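Millness compares hand-held grippers on soft goods

July 15, 2024

The automation group at Millness has begun a comparison of jaw pads for hand-held grippers, under a programme run jointly with Lunau. The work covers fabric pouches, straps and other soft articles, and is to comprise 1127 grasps in the first stage.

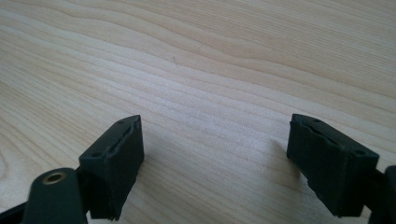
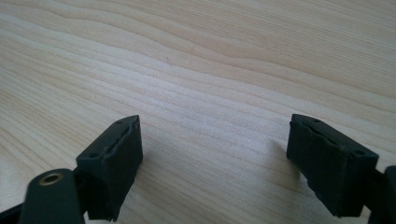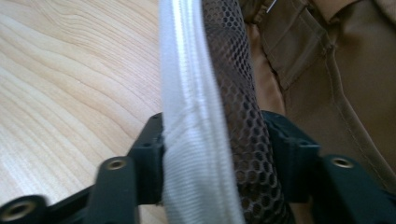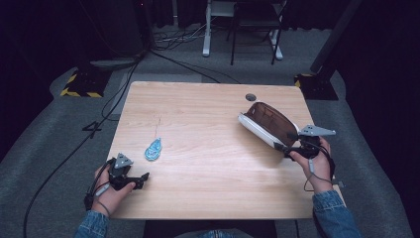 Hand-held grippers in use at the Millness tables.

Tang, replying for Lunau, asked that pad wear be recorded after every 100 grasps, and said that a pad which holds webbing well when new may let thin cloth slip later on. Lunau would also like the narrower pads to be tried before any arm is chosen. Results from the first stage are expected in November.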